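Two-arm bench build, part 7. Long thread, get a coffee.

1/ Quick recap if you're new: I'm building a pair of small arms at home that can sort the mess on my desk. Project name is Prata. The whole thing lives in a box I can lift (barely) off the bench when I need the bench for something else, so everything has to bolt to one base.

2/ The base is aluminum rail all the way around. I bought the first lot as offcuts and two of the pieces weren't square, so I paid for cut-to-length the second time. Should have done that in August when I started!

3/ Each arm gets its own black mounting plate near the front rail. I tried both arms on one long plate first and hated it. Every time the right arm stopped hard, the left one wobbled, and then my saved positions were garbage. Separate plates, more bolts, way calmer.

4/ Walls! I had leftover wallpaper from the hallway, the gray and yellow flowers, and it went up on all three sides. My sister-in-law's verdict was "a very fancy hamster cage" and I'm keeping that.

5/ Cables took me a whole weekend. If the sleeve is too short it tugs at the shoulder, and if it's too long it hangs down right where the gripper wants to go. What I settled on: a big loop at the left shoulder, white zip ties on the upper arm, and a loose arc at the wrist so it can turn.

6/ Pens are the test object for now. Pastel highlighters in one group, the darker and brighter markers in the other, both arms working over the same bit of tabletop. Left gripper has a blue-tipped marker between its fingers in this one.

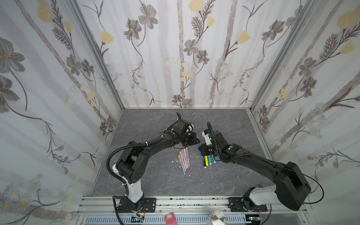
7/ Control side. Both arms talk to one little program I call Ronent (it was a typo, it stuck). It loads a list of positions, checks that the two grippers aren't headed for the same spot, then sends them off. The check is dumb as rocks. It draws a bubble around each gripper and if the bubbles touch, one arm waits.

8/ The bubble started out way too big, so the arms took turns like polite people at a doorway and a full run was 557 seconds. I shrank the bubble, let them work closer together, and got it down to 304. Still slow! My kid can do it in 9 and was very smug.

9/ Things I'd change if I started over:
- label both ends of every wire before it goes in the sleeve
- get the electronics off the frame and into a proper case (they're still sitting out in the open, I know, I know)
- pick a plainer tabletop, I love the dark marble look but I lose small screws on it constantly

10/ Someone asked about grip. Capped pens are smooth and they like to roll, so I go in slow and close the fingers in two stages, a light touch first and then the real squeeze. If you close all at once the pen spins sideways and you get to start again. Ask me how many times I watched that.

11/ Next up is the pen cup. I want the left arm to hand a pen over to the right arm and have the right one drop it in standing up. The drop is easy, it's the handover that scares me, both grippers on one skinny pen with not much room for fingers.

12/ Files are a mess but I'll put the plate drawings up once I've fixed the hole spacing on the right-hand one. Please don't cut anything from the version I posted before, it's off and you'll be drilling it again like I did.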